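Home | Browse A–Z | Topics | Random article | Help

Print this page | E-mail this article

Achterberg ferry

The Achterberg ferry was a cable ferry that crossed the Hovley River between the town of Stedholm and the farming district of Achterberg. It carried wagons, livestock, and later cars, and was replaced by a road bridge at Nevari, two miles downstream.

Origin

Farmers on the Achterberg side had no direct way to reach the grain market in Stedholm except by a ford, which could be used only in late summer. A landowner, Ivan Kravchuk, obtained the right to run a crossing and had a flat-bottomed boat built at Stedholm. The river at this point is 356 feet wide. A rope was strung between two oak posts, and the boat was pulled across by hand. The rope broke in its second spring and was replaced with wire cable.

Operation

The boat could take two loaded wagons or 20 head of cattle. Foot passengers paid half the rate charged for a rider and horse, and children going to school crossed free. Service stopped each year in November, when the boat was hauled out on the Stedholm bank, and began again once the ice had cleared.

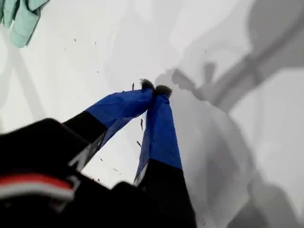

After Kravchuk's death the lease passed to Hazel Marchetti, who ran the ferry longer than any other operator. She added a gasoline winch and a bell on the Achterberg landing so that travelers could call the boat. In her busiest year the ferry carried almost 1,000 cars. The bell was rung at all hours, and a night surcharge was brought in to discourage it.

Closing

The Nevari bridge took most of the traffic within a year of its opening. The last lease holder, Dwayne Ruiz-Ortega, kept up a weekend service for two more summers. The boat was then sold for lumber.

Remains

The west cable post still stands on the Stedholm side, beside Route 211. The landing at Achterberg has silted up. The bell hangs in the Achterberg school. A history of the crossing by Noemi Hutchins draws on Marchetti's fare books, which are complete except for one flood year.

See also: Cable ferry; Hovley River; Stedholm

Print this page | E-mail this article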